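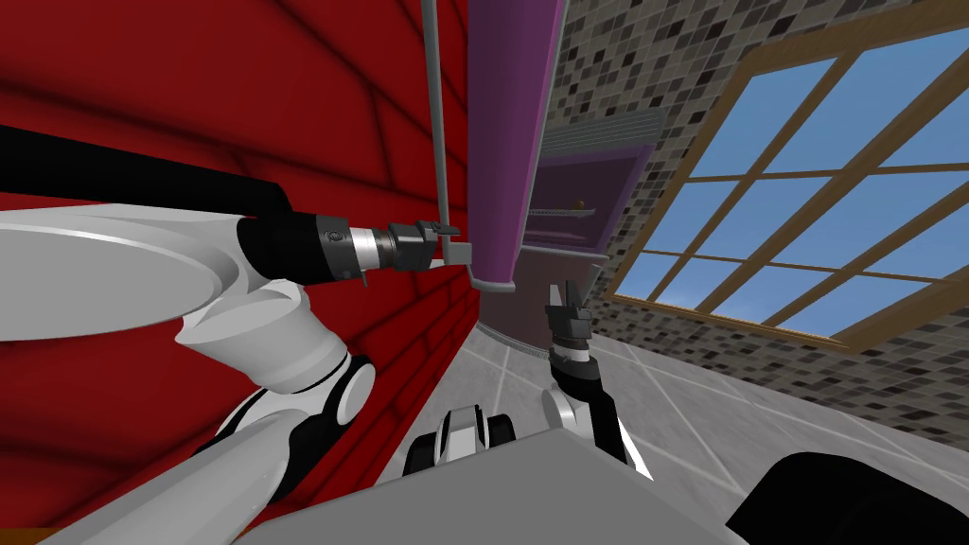 Kestent is the contact planning module for Tonora, our two-arm control stack. Current build is 3.8, out since October. You give it a scene file and a goal for the object, it gives you back grasp candidates, arm paths and a contact schedule. Both arms get planned together in one pass, no master/slave setup needed. Each gripper carries its own contact state, so one can be closed up against a small bracket on the end of a thin rod while the other waits open a short way off, and the planner treats that as a perfectly normal step. Thin parts were the weak spot in the last build. Fixed now, mostly. See known issues.

What you get

Planner core, Python and C++ bindings
Scene importer (meshes, joints, collision layers)
Contact viewer, scrub backward and forward through a plan
444 ready-made kitchen and household scenes for simulation
Replay logs, plain text, readable without our tools

Requirements

Linux only for the planner. Viewer runs on Windows too. 8 GB of video memory minimum, more if you want the viewer and the simulator open at the same time. Works with any two-arm model that has a proper joint description file. Single arm works as well but you're paying for stuff you won't use.

Tall panels and doors

New in this build: tilt targets. Set a lean angle for a panel and the planner picks approach directions for both grippers along the lower edges, checks the floor clearance, then looks for walls behind. Clearance margin is seperate for each arm. Default is fine for most scenes, tighten it if your floor mesh is clean.

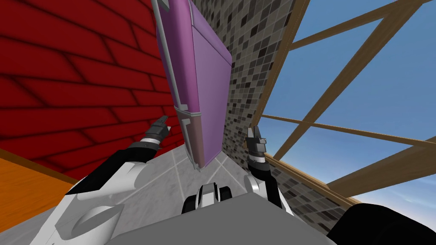 Vendula Šimko wrote in to say that the per-arm margins saved her a lot of hand tuning, but that she would like them stored with the scene and not in the user profile. Fair point. On the list for the next build, no date yet.

Known issues

Error 409 on import means two joints share a name. Rename one, import again.
Viewer forgets the camera position when you you switch scenes.
Malinowski solver plugin needs its own license key, ask before ordering.

Licensing

Per seat or floating. Retura customers on a support plan get the upgrade free, everyone else please use the quote form. Trial keys go out by email, check the spam folder.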